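How to budget for a first robot arm

3 min read

The quoted price of an arm is only part of what you will spend. At our Tulbridge workshop we now plan the whole cell on paper and run it in simulation before asking Tokesano or any other supplier for a quote.

Step 1. List the parts the arm must hold. Write down the shape of each and where the gripper can safely take hold of it. A threaded part may need to be held by its head, leaving the thread clear. If the standard fingers will do, put nothing down for tooling. If not, allow 300 for a custom pair.
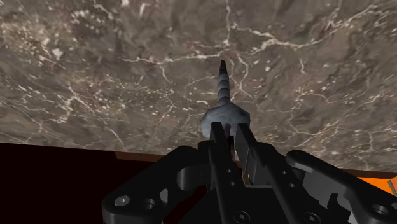
Simulated grip on the base of a threaded part, shaft left clear.

Step 2. Add the small items. Our list for the Flumcombe bench was:

Custom fingers: 300
Delivery: 20
Fixings: 8
Total: 328

All figures are in pounds before VAT. Keep this list apart from the arm itself, or it gets lost in the larger sum.

Step 3. Check the reach. Set the worktop and base at their planned heights and try the tool over the working area, then over anything else kept on the bench. Moving a base in software costs an afternoon. Moving one that is bolted down means paying the fitter again.

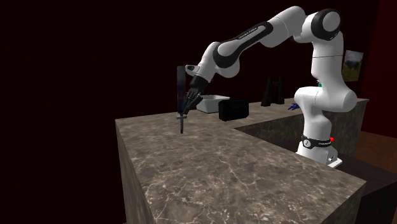
Bench layout in simulation, with the arm based lower than the worktop.

Step 4. Send the layout and parts list with your request for a quote. Avcı priced ours from the layout alone and asked only about the power supply. Ask for training and spares as separate lines.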